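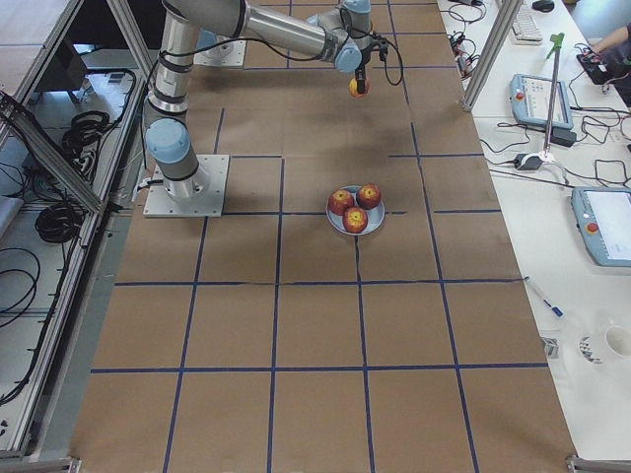

Apple Sorting Day at Drallach Hall: Your Questions

Updated 30 November 2019

What is it?
A whole day of apples! We lay them out on tables, sort them by size and color, taste a good many and send everybody home with a bag. The next one is in January and we can't wait.

Why cover the tables with paper?
Kraft paper is cheap, it soaks up drips and you can write on it. We tape it into a grid so each kind of apple gets its own cell, and then the names go straight on the paper in marker. At the end of the day you roll the whole thing up and the table underneath is clean.

Does the grid have to be straight?
Not at all. We lay the tape by hand and ours wanders all over. As long as an apple fits in the cell with a bit of space around it, you're fine.

What color tape works best?
Dark blue, in our opinion. It shows up beautifully on brown paper, and red and yellow apples look wonderful next to it.

How should I set apples on a plate?
Stem end up, three or four to a plate, one layer only. You get a good look at the color around the stem, and they don't roll nearly as much. Please don't stack them, they bruise so easily.

Which kinds will be there?
We're expecting 24, including plenty of red ones with yellow streaks (always the first to go). Grerklow orchard is bringing its keepers, which have been in cold storage since fall and are so sweet by now.

Can I bring apples from my own tree?
Yes, please do! Seven of each kind is ideal. Leave the stems on and don't polish them.

Is there a limit on places?
We have room for 94 people. Sign up at the Dikuvetti farm store or at the hall door.

Is there parking?
Yes, behind the hall, off Bouvier Street. The side door is closest if you're carrying crates.

What happens to the leftovers?
Bruised ones become sauce that same evening. Bring a jar with a lid if you'd like some.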